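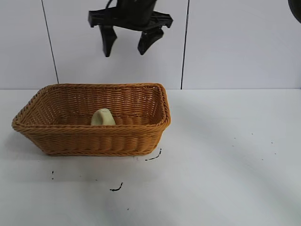
The gripper over the wicker basket, jaws open.

I've had a robot arm on my kitchen bench since February, and in that time it has dropped, squashed or flung more vegetables than my kids managed between them. Most of you who write in want to know about the flinging, so this month's tips are all about things going wrong and what to do before you ring Ekkachai Boonchu at Waltanov, who sold me mine and is very patient (I have tested this).

Quick recap of the drama. It was a Tuesday, I'd set the arm going on a simple job – pick up a bit of veg, put it in the wicker basket – and turned my back to fill the kettle. There was a click, then a sort of groan, and when I turned round the jaws had closed properly on a peeled spud, carried it halfway to the basket and then let go. Splat! It did the same thing with the next one. On the third go I stuck my hand in to catch it, which was a very silly thing to do, and I've got a purple fingernail to show for it.

So, in the order I wish I'd done them:

Hit the stop before you reach in

I know, I know. But the jaws don't care whose finger it is. Mine has a big stop button on a lead and I'd let it slide down behind the toaster. It now lives on a hook at the front of the bench where I can whack it with my elbow. If yours only stops from the tablet, get a button. Usa Sriwong emailed to say she taught her whole family to shout "hands!" before anyone goes near hers, and I've pinched that idea too.

Don't grab anything slimy

Peeled veg is slippery stuff, and a grip that's fine on a dry lemon will lose a peeled potato in a second. Pat it with a tea towel first. Have a look at how it's sitting as well, and go for the fat part of it. If it's lopsided, like most of what comes out of my garden, the jaws can close on the narrow end and squirt it across the room like a watermelon seed.
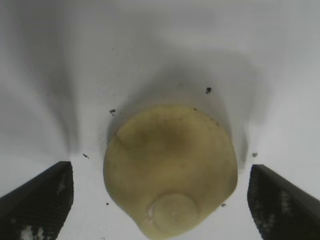 Wipe the pads, and wipe them properly

This turned out to be most of my trouble. The insides of the fingers have a fine texture on them for grip, and that texture loves potato starch. It dries to a sort of glaze and you'd never spot it on black. I use an old toothbrush with warm water and one drop of dish soap, then a dry cloth, and leave it 2 hours before using it again. Power off at the wall first, please! No metho and no oil spray, says Ekkachai, and keep the water away from the joints.

Clear the bench and go back to the start

After a dropped load my arm used to carry on as though nothing had happened, setting off for the basket with nothing in its fingers. Take everything out, open the jaws wide, and run the job once with no veg at all while you watch. If the basket has been bumped, put it back where it was when you taught the arm the job. I've stuck 4 little felt feet on the bottom of mine to stop it skating about, and they've helped heaps.
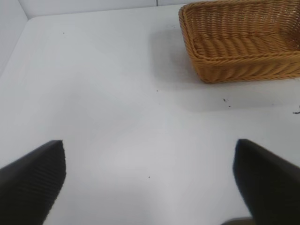 Sweep up the crumbs

Little dark bits get everywhere, and I swear they breed. They stick to damp food and they stick to damp pads, and then you're back to slipping again. A dry pastry brush first, then a cloth. A wet cloth on its own just smears the lot around – ask me how I know.

Check the grip setting last

Everybody wants to fiddle with this one first, me included. I had mine turned up to 72 by the end of that Tuesday and all I'd made was mash. Once the pads were clean I took it back down to 18 and it picked up a peeled spud perfectly well. If a clean, dry set of pads still drops things at your usual setting, leave it switched off and get someone to look at it.
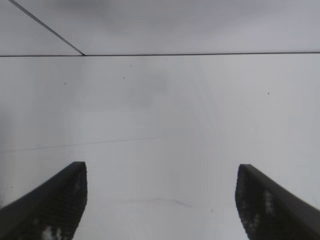 Fingers apart and nothing between them. Have a squiz at your pads from this side too.

Sakda Kaewkla asked whether she can put the finger pads through the dishwasher. I wouldn't. Mine are staying on the toothbrush routine, but if your instructions say otherwise, go with those.

Next month is jam, and there'll be no robots in it. Send your sticky lid stories in by the usual address.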